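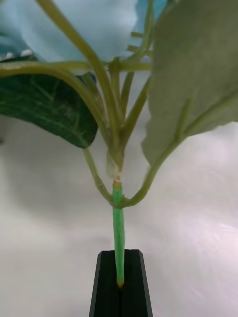
Fake plant hire: your questions, my answers

Do you deliver outside Gudarby?
Yep! I do Imrie on the same run, and Plakon if the order's over $200. Anywhere further, give me a bell and we'll sort something out – I do like a drive.

How long can I keep them?
The minimum is 2 weeks. Most of my weddings and open homes only want a couple of days, but the price is the same, so hang on to them and enjoy them (my sister-in-law had hers till August and I had to go round and prise them off her).

Can I leave them outside?
Under a verandah, no worries. Full sun is a no from me. The greens go a sort of sad blue after one summer, and I've binned enough of them to know.

How do I clean them?
A dry paintbrush for dust, then a damp cloth with a tiny drop of dish soap if the kids have been at them. Please don't use leaf shine spray – it goes sticky and every bit of fluff in the house moves in.

Can I bend the stems?
Go for it, if it's one of the wired ones. Ask me at pick-up and I'll show you which they are. Work from the bottom up and go gently near the joins, as that's where they snap.

What if I break one?
Tell me and we'll have a look at it together. Small bits I glue back myself for nothing. If a whole stem's gone I'll take it out of your bond.

Why is it called Hevov Greenery?
It was the name painted on the shed when I moved in and I couldn't be bothered changing it.

Do you sell any?
Once a year I clear out the old stock, cash or card, first in best dressed. Bring a ute if you're after the big palms!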